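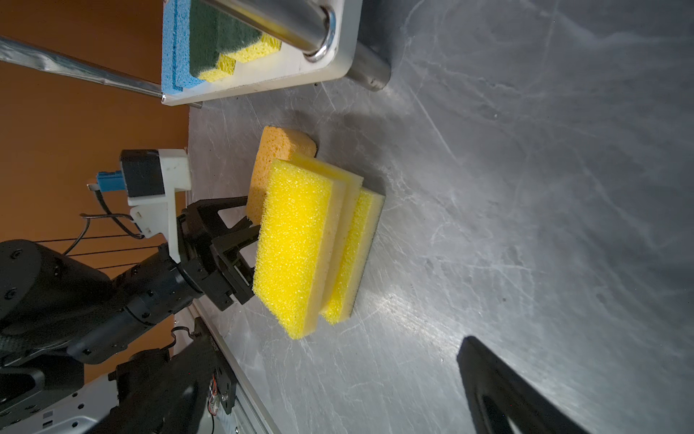
Sponges at the steel counter, with the white tray behind.

03/08/2023

I finally got round to the sponge drawer, which I have been promising Teodor since May, and it was a nicer job than I expected (I even put the radio on!). The yellow ones with the dark green scouring strip are from the Rustport order, a box of 50, and I like them a lot for the steel, though please go easy with the green side or we'll have swirl marks all over again. The orange-tan cellulose one is for mopping up spills and nothing else.

The white tray is for the blue sponge, the dark green pad and the small yellow ones, so do put them back there when you're finished. I still want to weigh a cellulose one with 200 ml of water in it and see how much stays after 5 minutes on the rack. Teodor Ene has the good scale over at Endholm, so I'll ask him to bring it back.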